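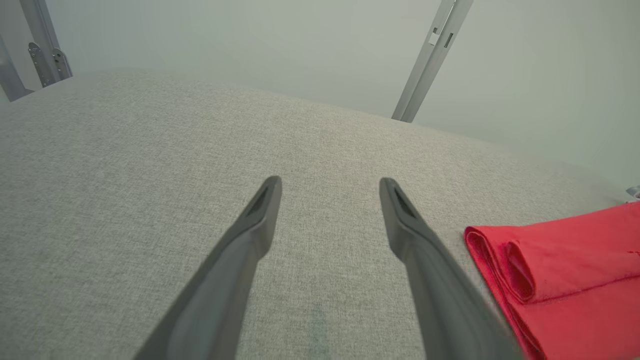 Prumura stops folding cells at Metcombe after grip fault

2020-03-25

Prumura has halted its two-armed garment folding cells at the Metcombe laundry after a fault that left grippers closed when the control software had recorded them as open. The log for January shows 207 such events in 1,683 folds. Nobody was hurt, but 9 garments were torn.

The supplier, Grerkenix, first called these "isolated sensor readings". Prumura does not find that convincing.
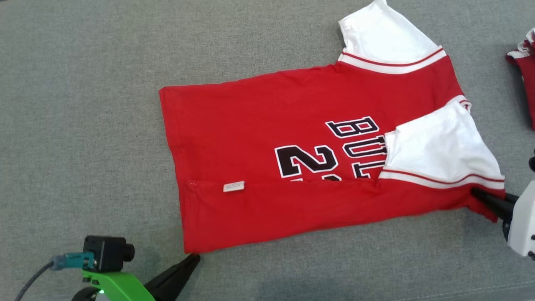 Sports shirts gave the most trouble. An arm that moves off while it still holds a sleeve will pull at the seam, and staff had been reaching in to free the cloth by hand — exactly what the guarding is meant to prevent.

"We were told a software update would settle it," said Myrto Mavromatis, head of safety at Prumura. "We were told that before the last update as well. I would like to see a cause before I see another fix."

Outside engineers from Tzanetos will test the finger drives and the stop circuit. The cells will stay off until their report is in, and Prumura has set no date for a restart. Customers with torn items should contact the Metcombe service desk.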